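**Kauppinen bringt Brotkasten mit Rolldeckel heraus – und verspricht weniger als üblich**

Onville, im Juli. Der Haushaltswarenhändler Kauppinen nimmt den Brotkasten Drorum ins Sortiment. Dass ein Kasten aus Kunststoff Brot tagelang frisch hält, behauptet die Branche seit Jahrzehnten. Wir behaupten es nicht. Drorum ist ein cremefarbener Behälter mit bernsteinbraunem, durchscheinendem Deckel, der nach hinten wegrollt und dort bleibt, bis man ihn wieder schließt. Die Mulde ist flach und glatt, Krümel lassen sich mit einem Tuch herauswischen.
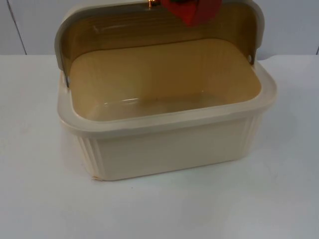
Mieke Van Hecke wandte im Vorfeld ein, ein Brotkasten nehme vor allem Platz weg, und ein Leinenbeutel am Haken leiste dasselbe. Ganz widersprechen können wir ihr nicht. Wer zweimal in der Woche ein kleines Brot kauft, kommt mit dem Beutel vermutlich gut zurecht.

Für Haushalte, in denen Toast, Brötchen und ein angeschnittener Laib gleichzeitig herumliegen, sieht die Rechnung etwas anders aus. Geschlossen schirmt der gerippte Deckel den Inhalt ab, der kleine Knauf in Metalloptik sitzt unten an der Vorderseite. Ob man so etwas schön findet, ist Geschmackssache. Im Haus gingen die Meinungen darüber auseinander.

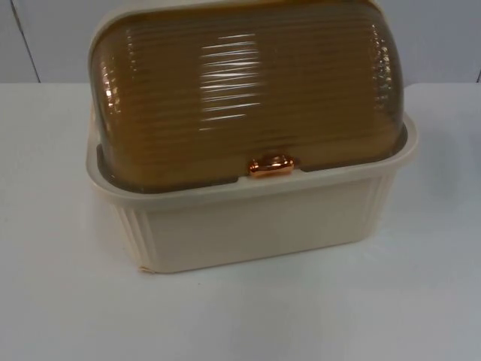
## Was der Deckel kann und was nicht

Luftdicht ist der Kasten nicht, und er soll es auch nicht sein. Schimmel verhindert er nicht. An schwülen Tagen gehört Brot, das länger liegen soll, weiterhin ins Gefrierfach. Das Wort »Frischesystem« haben wir aus dem Prospektentwurf gestrichen.

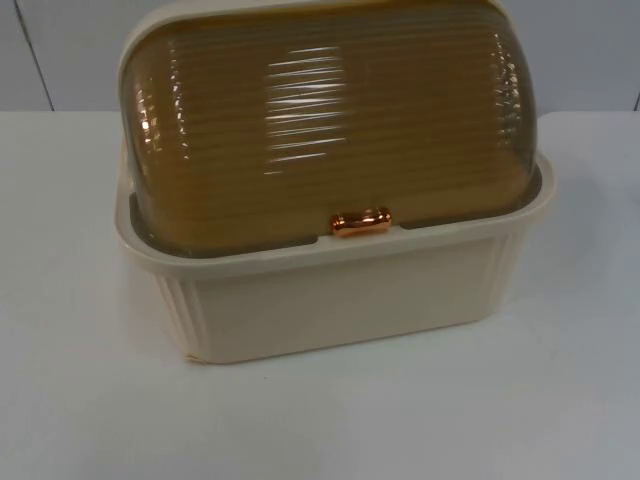
## Verkauf

Drorum kommt zunächst mit 200 Stück in die Filiale Brorden. Den Einkauf verantwortet Jouko Tuominen, der eine größere Bestellung abgelehnt hat: »Erst will ich sehen, wie viele zurückkommen.« Die Rückgabefrist beträgt 20 Tage, auch für benutzte Kästen. 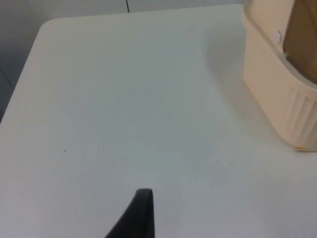

Eine Nachbestellung ist erst vorgesehen, wenn die Rückgaben ausgewertet sind. Anfragen der Presse beantwortet Kauppinen in Onville.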